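The Second Act of Henk De Graaf

Tuesday, April 21, 2020

Henk De Graaf would like it known that he never quit music. Music, he says, stopped returning his calls. For most of his thirties he played pedal steel behind other people, in bars where the loudest instrument was the ice machine, and he has the tinnitus to prove it. His new record, Sisitz, is the first with his own name on the front. He chose the title off a road sign and has been mispronouncing it ever since.

The album runs to 31 minutes, which in this age of the 22-song data dump feels almost rude. It opens with a waltz about a divorce and closes with a faster waltz about the same divorce. In between comes "Murthy," a love song addressed to a landlord, and the only track anyone at his label, Vorex, wanted to release as a single.

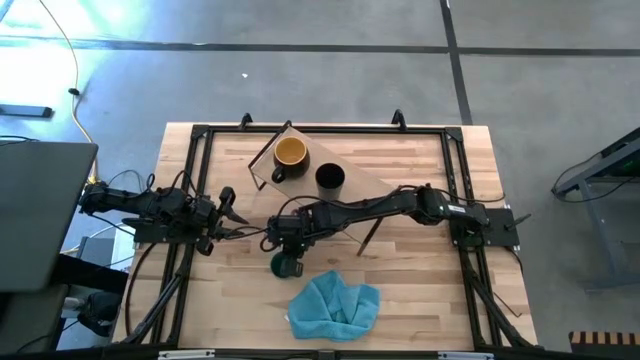

"They said it was the cheerful one," says De Graaf. "It's about losing a deposit."

He grew up in a house with a piano no one was allowed to touch and a radio no one was allowed to turn off. Lessons came later, from a retired bandleader who charged by the hour and slept through a good part of it. At 16 he was playing weddings. By 19 he could get through the whole of a first dance while eating a dinner roll, a skill he still lists among his influences.

The band on Sisitz is small and a good deal younger than he is. Hae-won Gil plays drums as if trying not to wake someone, until the last chorus, when she clearly wants them up. In-ho Han handles bass and most of the driving. Seo-ah Ki sings harmony on 3 songs and steals two of them.

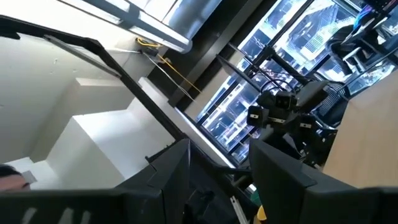

De Graaf noticed. "I asked the engineer to bring her down a little," he says. "He brought me down instead."

The engineer was Sang-wook Um, who recorded everything at Warnon, a former feed store with a low ceiling and a furnace that hums close to B flat. Um gave up fighting the furnace on the second day and moved a ballad down a half step to suit it. The ballad is better for it, though De Graaf has not said so to Um – he would like to be asked back, but not at a higher rate.

There was supposed to be a tour this spring. It has been moved, then moved again, and for now the biggest crowd to hear these songs is the 612 people who watched him play them from his kitchen. A fair number asked about the backsplash. 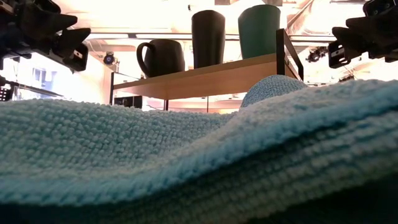 He plans to do another one in May, from the hallway this time, where the echo flatters him. Ki has agreed to sing her parts over the phone if the delay can be sorted out. Gil has declined to play drums in an apartment. Han has offered to drive somewhere.

Meanwhile De Graaf is writing again, slowly, mostly in the mornings. There are four new songs, and he says one of them has nothing to do with the divorce. He played me a verse of it. The lawyer comes in at line two.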